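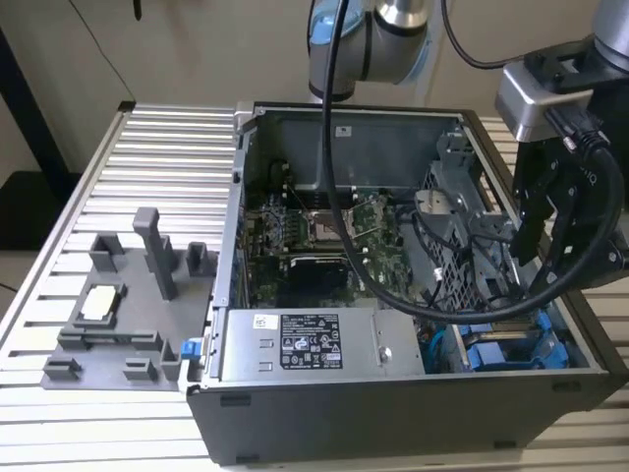
Last updated: 5 October 2026

The woman who runs the repair bench at Saavedra has been taking desktop computers apart since she was at school. She now spends most of her week on old office towers, which come in from firms that have replaced them and go out again to households in Tutira.

"People think it's all software," she said. "Most of it is screws."

She lays every tower on its side before she does anything else. With the side panel off, the board faces up and nothing has to be held in place. "If you work on it standing up, you drop a screw behind the power supply and then you're shaking the whole case."

The processor gets more of her attention than any other part. The lever on the socket should lift without force, she said, and the chip goes straight into a holder once it is out. She doesn't put it down on the bench, even for a minute. "I've trodden on one. It was a good one, too."

She checks the empty socket with a torch. On some boards the pins are in the socket and on others they are on the chip, and a bent one can take half an hour to put right. If more than a couple are bent she sets the board aside for parts.

She is fond of cases with plastic drive carriers, the sort that slide out when you squeeze them. Older ones need four screws a drive. Cables are another matter. "They bundle them at the factory and they never go back the same way. I've stopped trying."

Power supplies she leaves shut. One that fails its test is sent to Jusen for recycling, and she will not open it to look for the fault.

The bench started in April 2022 with a single table. Since then 1653 computers have gone back out. She keeps the tally in a notebook, along with the model and what was changed.

Asked what she would like next, she said more memory, of almost any age. Fudusano gave a box of it last winter and it has nearly run out.

"And some decent screwdrivers," she said. "The small ones wear round at the tip and then you spoil the screw."

The bench takes towers with or without a hard drive. Monitors are not accepted at present.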